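Warken 备餐台双臂机器人工位 安全与交接检查表(附批注)
适用:Skodwood 员工餐厅,热备餐区;August 版

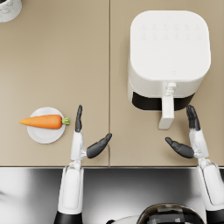
图1 备餐台工位,仿真画面。左侧为盘中胡萝卜,右侧为空气炸锅,把手朝向机器人。

填写人:当班备餐组长
复核与批注:Hélène Hiebert(厨房安全协调)

写在前面的几句话
各位同事,这份表比上一版长了不少,先跟大家道个歉,也请大家泡杯茶慢慢看。上个月我在热备餐区跟了几个早班,听到的问题比我原先想的多得多:有人问手该放哪里,有人问机器人停住的时候能不能帮它一把,还有一位老同事悄悄问我,以后早上还用不用他来。这些问题我都尽量写进了批注里,能答的答,暂时答不了的也老老实实写着“待定”。表格里每一项请填“是”“否”或“不适用”,填“否”的一定要在旁边写两句,哪怕写得潦草也好,我都会看的。

一、开工前:台面与周边

1.1 台面已擦干,两块台板之间的接缝处没有翘边、没有残渣。
结果:是
批注:接缝是老问题了。以前大家用手推盘子,遇到一点高低差自然就抬一抬,机器人的手可没有这个习惯。请用指腹沿着缝摸一遍,光看是看不出来的。

1.2 左侧只放一个盘子,食材横放,盘子不压接缝。
结果:是
批注:胡萝卜带着叶子、稍微伸出盘沿,都没有关系,Stasach 的调试人员确认过。请不要为了好看再去摆正它,尤其是手臂已经上电的时候。

1.3 空气炸锅把手朝向机器人一侧,抽屉完全推到位。
结果:是
批注:清洁组的同事晚上擦完锅,常常顺手把它转个角度靠墙,这是多年养成的好习惯,现在却要改,我知道别扭。已经请 Daneshvar 的人在台面上贴定位标记,贴好以前,麻烦早班多看一眼。

1.4 盘子与炸锅之间留空,没有刀具、抹布、手机、水杯。
结果:否
批注:检查当天有一只咖啡杯,已当场拿走。杯子是谁的我就不追究了,窗台那边新添了一个托盘,专门给大家放杯子用。

二、上电与试动作

2.1 上电前口头报一声“手臂上电”,听到同伴回应后再按。
结果:是
批注:早上厨房里抽风机一开,说话都要靠喊。没听到回应就再喊一次,不要猜。

2.2 双手手指张合一次,拇指动作顺畅,没有异响。
结果:是
批注:左右两只手都要看。有人只看右手,理由是拉抽屉的是右手,可是左手离盘子最近,出了岔子食材先遭殃。

2.3 急停按钮按下后,两臂均停止;复位须由组长完成。
结果:是
批注:请大家放心按。按错了没有人会说你,耽误的那一点出餐时间算我的。

2.4 新菜谱已先在仿真里跑过,并有记录。
结果:是
批注:根菜这一组一共跑了400次,其中有11次抽屉没有拉到底,记录都在组长的文件夹里,欢迎翻看。仿真里的台面总是干干净净的,咱们的厨房可不是,所以仿真通过以后,头一个早班仍然要有人全程站在旁边。

三、运行中:人站在哪里

3.1 运行时无人把手伸进台面范围。
结果:否
批注:这一项我想多说几句。有位同事看见食材放得歪,伸手扶了一下,完全是出于好心,换了我在灶台边干了半辈子,大概也会伸手。可是现在的规矩是先按暂停,等两臂停稳,再动手。请组长在班前会上讲一遍,语气和气些。

3.2 炸锅抽屉拉出后,热表面一侧无人经过。
结果:是
批注:送餐车的路线已经往外挪了55厘米。推车的同事说转弯比以前费劲,我去试推过,确实费劲,正在跟设备科商量换前轮。

3.3 炸好的食材由人检查熟度后再出餐。
结果:是
批注:这一步不交给机器,以后也没有这个打算。看颜色、闻味道、掰开尝一口,还是咱们的本事。

四、收工与清洁

4.1 断电后再擦拭手指关节和掌部,不得直接喷水。
结果:是
批注:用拧干的布,指缝里慢慢来。清洁剂只用柜子里贴绿标签的那一瓶。

4.2 炸锅已冷却,抽屉取出清洗。
结果:不适用
批注:检查时还在运行,收工后由晚班补填。

4.3 当班停机次数和原因已写入交接本。
结果:否
批注:次数写了,原因没写。“又停了”三个字帮不了下一班的人,请至少写明停在哪个动作上。

五、人员与排班

5.1 当班人员均完成培训并签名。
结果:是
批注:热备餐区的12位同事都已签名。夜班替班的两位还没轮到,培训之前请不要安排他们单独守这个工位。

5.2 工作内容有变化的同事已经面谈。
结果:否,进行中
批注:原来早上切配、装锅的同事,现在有一半时间在看机器、记数据。有人觉得手腕轻松多了,也有人说站着看比干活还累,心里空落落的。两种说法我都原样报上去了。看守时间暂定每段不超过一小时,到点换去切配或出餐,凳子也已经申请。

5.3 岗位人数有无调整。
结果:待定
批注:目前没有收到任何减人的通知,早班名额照旧。有了消息,我会先到厨房当面跟大家讲,再贴通知。

需要跟进
接缝复查与定位标记:Daneshvar 现场人员
送餐车前轮:设备科
交接本增加“停机原因”一栏:早班组长
面谈余下的同事:Hélène Hiebert

下次检查安排在早上六点半,出餐高峰以前。有什么话不方便写在表上的,来办公室找我,门一般都开着,敲两下就进来。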